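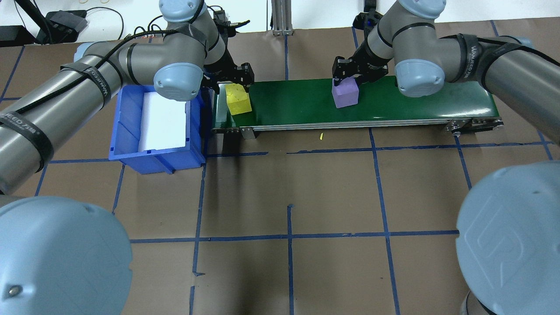
Dual-arm cell over the belt, foam blocks, tape grid on brown paper.

Thread: Shared belt zone, two arms – what do you write down as the rule?

beltside_k
Posted July 21, 2021

We are revising the operating sheet for a two-arm floor-level cell. Both arms reach over the same conveyor and both carry parallel grippers. Parts are small foam blocks. The bin is on the floor past the left end of the belt.

The current sheet says "arms shall not enter the shared zone at the same time." In practice people break this every shift, as both arms can be over the belt with plenty of space between the grippers. I want a rule that operators will follow and that I can defend in the risk assessment. Three questions:

Do you define the shared zone by belt length, by floor grid, or in software only?
Do you treat the belt as a third moving axis or as a fixture?
What do you require for cable and strap routing on the links?

Belt control is a Varex unit with a stop input. Arm controllers are separate and do not talk to each other except through the cell PC.

ostgate
Reply 1

Software only. Tape moves, paper wrinkles, people step on it. Define two volumes in base coordinates and a minimum distance between tool flanges, and check it at the planner. The tape is fine for placing parts but it should have no standing in a safety document.

Your current rule fails as it is written in terms of "the zone" and the hazard is separation distance. Write the distance.

mrl_fixtures
Reply 2

Disagree with the first part. The planner on the cell PC is not a safety-rated function, so it cannot be the only thing the sheet refers to. Somebody standing next to the cell has to be able to see that an arm is where it should not be. We keep tape on the floor and a mark on the conveyor side frame at the handover limit. The software volumes are set 3 cm inside the marks, so if a gripper is past the mark the software limit has already been missed and the operator hits stop.

Tape position is on the start-of-shift check. It takes less than a minute with a steel rule.

ostgate
Reply 3

A painted line is not safety rated either.

mrl_fixtures
Reply 4

Correct, and I did not say it was. It is an inspection reference. The rated part is the stop circuit and the reduced speed. The mark tells a person when to use it.

beltside_k
Reply 5

That distinction is useful. The old sheet mixes the two in one paragraph and I will split them.

On the belt question: right now a stop on either arm does not stop the belt. I inherited that. The reasoning in the old file was that a stopped belt would leave parts out of position for the restart.

gantry_notes
Reply 6

Change it. If one arm has closed on a block and stops with the block touching the belt, the belt keeps pulling on the part and on the fingers. With foam you get torn foam. With the next part somebody decides to run, you get a bent finger or a lost calibration.

All motion that can act on a held part goes on one stop chain. We wired ours through a Gisler relay to both arm controllers and the belt drive. Position after restart is a process problem, and you solve it by clearing the belt.

One practical note. Log the stops. We had 1,532 in the first period after the change and most were a single nuisance trip from a loose connector. Without the log we would have blamed the new wiring rule and taken it out.

ostgate
Reply 7

Agree on the single chain. I would add that restart must be a separate deliberate action per arm. One reset button that wakes both arms and the belt is asking for trouble.

pellworth
Reply 8

On routing, what we have in the sheet:

– Cables follow the link and are strapped on each side of every joint they cross.
– Service loop at the joint sized with the joint at both ends of travel. Check it at full travel, not at home.
– Hook-and-loop straps are acceptable for lab cells. Strap tails go under, never loose on the belt side.
– No strap over a joint cap or a fastener that needs inspection.
– Straps replaced when the hook side fills with lint, or every 3,000 hours, whichever comes first.

Power strips and stand legs stay outside the reach of both arms, and we draw that limit on the layout.

mrl_fixtures
Reply 9

I would not accept hook-and-loop past the elbow. It creeps on a round link. We use Muvitz clamps there and straps on the slow links only.

pellworth
Reply 10

Clamps are better if the link takes them. On a plain cylinder they creep too unless you put rubber under them. For light cables at reduced speed I have not seen a strap move enough to matter, provided somebody looks at it daily. Your cell may run faster than ours.

gantry_notes
Reply 11

Add housekeeping. Foam sheds. Scraps end up in front of the conveyor, then on the belt, then under the roller. If there is a camera over the cell, a scrap the same color as a part can also get picked up as a detection. Our line reads: "Floor and belt clear of fragments before each run. Bin liner flat and seated." Someone will call that fussy until a liner edge gets caught in a gripper.

ostgate
Reply 12

It is fussy. Put it in the work instruction. If the operating sheet goes past two pages it stops being read.

beltside_k
Reply 13

Draft so far, for comment:

1. Minimum separation between tool flanges is set in software and verified after any change to tool or mounting.
2. Floor tape and side frame marks are inspection references. Check at start of shift. They do not replace item 1 or the stop circuit.
3. Any stop halts both arms and the belt. Restart is per device, belt last.
4. Cable routing per separate sheet, daily visual check.
5. Housekeeping moved to the work instruction.

The separation value is still open. The Vadar grippers on our second cell have a wider body, so I would prefer one figure for both cells.

mrl_fixtures
Reply 14

Use the wider body and add the stopping distance of both arms, measured with the payload on. Do not take it from the data sheet. Item 3, why belt last?

beltside_k
Reply 15

So that nothing arrives at an arm that is not ready. I can be talked out of it if an arm restarts with a part still in the fingers and resting on the belt.

gantry_notes
Reply 16

That case should not exist if item 3 also says the belt is cleared and held parts are released by hand command before restart. Add that and the order holds.

beltside_k
Reply 17

Added. The revised sheet goes to review in August, and I will post the measured stopping distances here once we have them for both cells.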